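Derkside Two-Arm Bench Kit
For school clubs and student teams

Home > Club gear > Benches and arms > Derkside Two-Arm Bench Kit

Price: $720 per club, per semester
Stock: 5 kits left for fall
Item updated September 1, 2019

Hi, it's Geetha Annamalai! I write most of these pages, and I also coach the Flurnero club after school, so this is the one piece of gear on the site I use every single week (and get to complain about in person).

The Derkside is a rental bench with two arms on one shared rail. We put it together for the Handover event at the Sirunon student meet, where one arm has to pass a small object to the other without dropping it. Sounds easy, right? My kids thought so too. Then they spent most of June watching things bounce off the table.

What I like about it is that both arms sit on the same rail, so the distance between the bases stays put. On our old setup the two arms were on separate stands, and somebody would bump one with a backpack and the whole afternoon's work was off. We still check the rail bolts before each session. Please do the same!

What you get

Two arms with grippers, already on the rail
Aluminum frame with tabletop and walls
Power supply and the cables for both arms
Spare gripper fingers, one set
Printed starter guide by Unnur Ladefoged, 8 lessons, written for kids who have done a little coding but have never touched an arm

You bring the laptop and the stuff to pick up. We use desk junk for practice, things like staplers and keys. Keys are mean. They swing, and a swinging key is a whole different problem from a block (Unnur puts them in lesson 5 and I would move them even later).

A few notes from my own club

Do the cables first. Run both arms slowly through their full reach and watch for anything that pulls tight. Too much slack is annoying as well, but you can fix that with another clip.

Put one student on each arm and make them talk out loud. "Holding." "Got it." "Letting go." It feels silly for a day or two and then the drops go way down.

Go light on the grip. The default in the software is 430 and my kids always want it higher. Leave it alone until you have a reason!

The tabletop will get scuffed. We don't charge for scuffs, only for cracks.

Shipping and returns

Kits ship in one crate, and you will want two adults to lift it. Keep the crate. If your club uses the Ozoliņš controller from last year, tell us when you order and we'll put the right adapter in the box.

Questions about lessons go to Unnur, questions about everything else come to me. 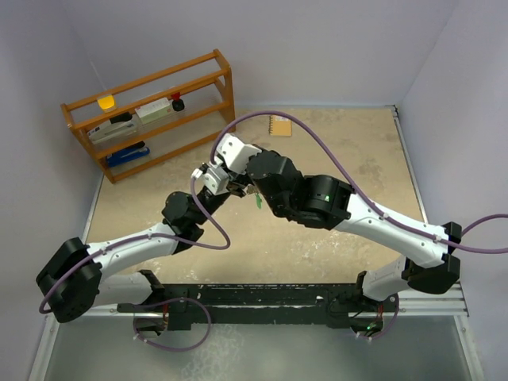

Handover practice on the Derkside bench, both grippers in close.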